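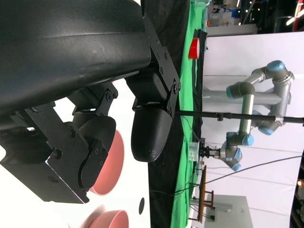

Black metal bracket with a row of small round screw heads.

Paddock > Reviews > Timing and data

Trirkier lap timer: a season of club racing with it

14 comments | 38 shares

I bought the Trirkier at the end of last winter to replace an older Haque unit whose screen had faded so badly that I could only read it in the shade. It cost me £123 from Fimholm, with the power lead included and the suction mount extra. I race a small hatchback in a club series and do most of my testing at Rorkby, so that is where nearly all of these notes come from.

Setting it up took one evening. You choose the circuit from a list or drive a slow lap and press the button as you cross the line. Rorkby was on the list but the line was in the wrong place, a little way past the pit exit, so I deleted it and made my own. After that the lap times agreed with the official sheets to within a tenth nearly every time. The old Haque was slightly closer than that, but it needed a magnetic strip in the track, and fewer circuits bother with those now.

The screen is the best part. The numbers are large and plain, and I can read the lap time with a quick glance on the straight. Below it is a running gap to your best lap, which goes green or red. I found this distracting in races and turned it off. For testing I leave it on. It showed me that I was losing most of my time in the long right-hander and hardly any under braking, where I had always thought the problem was.

Battery life is fair. The maker says a full day, and I got through a full day in summer, but by November it was flat before the last session. I now run it from the power lead. The lead is too short for a car with the socket behind the gearlever. Shengli Dong, who shares the car with me for the longer races, made up an extension, and that has stayed in ever since.

The memory holds more than 2,000 laps. I had 271 on it by the last round and it had not slowed down. Getting them off is the weak point. The software is slow to start, and it names every file by its start time and nothing else, so you have to open each one to find out which driver it was. There is a notes box, but you can only fill it in on the computer and the notes do not go back to the timer.

I had one fault. At the fourth round it lost its signal on the out lap and did not pick it up until the race was half over. Turning it off and on in the pits cured it, but that is no use on the grid. Ronaldo Godoy has the same model in his single-seater and had it happen twice until he moved the aerial off the dash and on to the roll hoop. I have moved mine to the rear shelf and have had no trouble in the two meetings after that.

The buttons work with gloves on. The case has been dropped on concrete once and has a chip in one corner. The suction mount let go on a hot afternoon and I have gone over to two bolts through the dash.

Good: clear screen, easy to set up, enough memory for a season.
Bad: short lead, poor software, fussy about where the aerial goes.

I would buy it again at the same price. If you already have a Haque with a good screen and your circuits still have the strip, I would keep that for another year.

14 comments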